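Showing Rather Than Programming: Demonstration by Hand and by Remote Control
Speaker notes, Farorance spring meeting, May

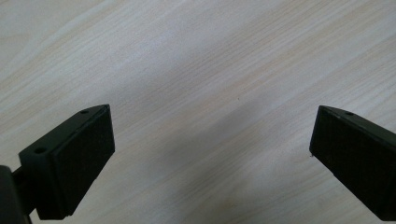 Opening (slide 1)

Good morning. My name is Marit Lindqvist, and I am speaking on behalf of the demonstration group at Tendudier. I would like to thank Ronja Westerberg for the invitation and for agreeing to chair the questions afterward.

Leave the title slide up while people find their seats. Two fingers, open, above a bare table. Every demonstration we collect begins with the fingers open, and the first part of the talk is concerned with the person who holds the tool at that moment.

State the scope early. The talk covers two ways of showing a task to a robot: with a gripper held in the hand, and with a robot arm driven from a distance. It does not cover the training of the model. Leif Fjeld will present that work after the break, and questions on it should be held for him.

Why we show tasks at all (slide 2)

The institute has programmed robots by hand for many years and continues to do so where parts arrive in fixed positions. The tasks in this project are different. A cloth is never folded the same way twice, and a cable does not lie where it lay in the last attempt. Writing rules for such cases took our engineers weeks per task, and the rules had to be revised whenever the table was changed.

A person can perform the same task in seconds. The question for the group was how to record that performance in a form a robot can use.

Pause here. Ask how many in the room have operated an arm remotely. If most hands go up, shorten slide 4.

Demonstration by hand (slide 3)

The operator holds the gripper and carries out the task directly. No robot needs to be present. Training a new operator takes one morning, and our operators reached a steady pace by the end of the first day.

Points to make:

The fingers on the hand-held tool and on the robot should match. In our first round they did not, and the pads on the robot were narrower. Grasps that held well in the hand slipped on the arm. We discarded 182 demonstrations for this reason.

The view matters as much as the motion. Both fingers should remain visible to the camera throughout, with the surface between them. Operators who turned the wrist sharply lost sight of the object and produced recordings we could not use.

Speed has to be taught. People move faster than our arm can follow. We now ask operators to work at the pace of someone pouring a full cup of coffee. This instruction came from Rocío Urquijo and has worked better than any number we gave them.

Demonstration by remote control (slide 4)

The operator sits at a station and drives the arm itself. Everything recorded is by definition something the arm can do, and that is the main advantage of the method. It is slower. On the drawer task a remote demonstration took around 5 times as long as one by hand, and operators asked for a rest more often.

Remote control also removes the sense of touch. Our operators pressed too hard at the start, especially on soft objects. Ivar Magnusson added a tone that rises with the closing force, and the problem became smaller, though it did not disappear. Play the short audio clip if the room system allows it. If not, move on without comment.

Comparison from the Wulport site (slide 5)

The larger of our two sites is at Wulport. Between the two methods, the site collected 333 demonstrations that passed review. The majority were made by hand. The remote set is smaller but had fewer rejections.

Do not present this as a contest. The group's present practice is to begin with the hand-held gripper, find out where the robot fails, and then use remote control for those steps only. With the drawer task, the failures were nearly all at the handle.

Be clear about the limits. The same small group of operators worked on both methods, and they had more practice by the time the remote sessions began. A fair test would have mixed the order. We intend to do so in the autumn.

Review of recordings (slide 6)

Each recording is watched in full by a second person before it is accepted. The reviewer checks that the fingers start open, that the object is released cleanly, and that no one has reached into the work area. A hesitation is not grounds for rejection - a corrected mistake is often useful to keep.

Skip this slide if the time is past 10:40.

Closing (slide 7)

Thank the operators at both sites by name, using the list on the slide. Thank the Sjögren workshop for the replacement finger pads.

Written instructions for operators are available on request from the Tendudier office. Hand over to Ronja for questions.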